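# Menos episodios y mejor elegidos

Llevo desde julio recogiendo demostraciones en simulación para el proyecto Nirnura y ya tengo una opinión bastante formada, de esas que en las reuniones me cuesta callarme: estamos grabando demasiado. Bueno, demasiado de lo mismo. Y lo digo yo, que soy de los que más horas se han pasado moviendo un brazo virtual con un mando.

Os pongo en situación. La tarea de marras consiste en empujar una barra hasta una diana. Suena a juego de feria, ya lo sé, pero tiene su miga: la barra es larga, si la tocas por un extremo gira, si la tocas por el centro avanza más o menos recta, y si dudas a mitad de camino pues se te queda en diagonal y a ver quién la endereza. Un humano lo resuelve sin pensar. El problema es justo ese, que lo resuelve sin pensar y siempre igual.

Nuestro primer conjunto tenía 1.536 episodios. ¡Qué orgullosos estábamos! Pranab Debnath hasta hizo una gráfica para la presentación, con su línea subiendo tan bonita. Luego Farzana Uddin se sentó a mirarlos de verdad (reproduciéndolos, que es una cosa que casi no hacíamos) y vio que la inmensa mayoría eran el mismo gesto con la barra colocada un pelín distinta. Entrar desde arriba, apoyar cerca de la punta, empujar, salir. Otra vez. Otra vez.
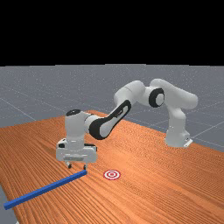
Con aquello entrenamos una política que bordaba los casos fáciles y que, en cuanto la barra giraba más de la cuenta, se quedaba insistiendo en el mismo empujón como una mosca contra el cristal. Lógico, ¿no? En los datos no había casi ningún error, y por tanto casi ninguna corrección. Los operadores borrábamos los intentos torpes porque nos daba vergüenza dejarlos ahí. Yo el primero, eh.

Así que Farzana propuso una cosa que al principio me pareció un disparate: quedarnos con 261 episodios, escogidos a mano, y grabar encima una tanda nueva empezando adrede desde posiciones malas. La barra atravesada, la pinza en el lado equivocado, la diana casi pegada a la base. Helge Torvik se llevó las manos a la cabeza, y lo entiendo, tirar datos duele. Pero el modelo que salió de ahí sabía rodear la barra y volver a intentarlo por el otro lado, y el anterior no lo hacía ni por casualidad.

Me diréis que en simulación grabar es gratis y que para qué ponerse exquisito. Pues no lo veo. Gratis será el motor de física, porque las horas de la persona que maneja el mando se pagan igual, y esa persona se cansa. Miré mis propias sesiones y a partir del episodio 21 de cada tanda me vuelvo un autómata: mismo ángulo, misma velocidad, misma pausa tonta antes de bajar. Ahora hago tandas cortas, paro, me levanto, y cuando vuelvo me obligo a empezar por donde menos me apetece.

También me dicen que esto se arregla con aleatorización automática. Mizanur Gunawardena lo defiende con mucha gracia y algo de razón tiene: mover la posición inicial por programa ayuda un montón. Pero una posición nueva resuelta con la manía de siempre sigue enseñando la manía. Lo que más se notó en nuestro caso fue meter cuatro operadores con estilos distintos, incluida Kumudini Pathirana, que es zurda y empuja todo desde sitios que a mí no se me ocurrirían en la vida.

Lo que pediría para la próxima campaña es bien poco. Que se reserve tiempo para ver los episodios, que los fallos recuperados se guarden con su etiqueta y que dejemos de abrir las reuniones con el total grabado. Ese número me ha gustado mucho durante meses y no me avisó de nada.

Con Helge sigo discutiendo si la tanda descartada se borra del todo o se guarda en algún disco. Yo la guardaría, aunque sea por cariño.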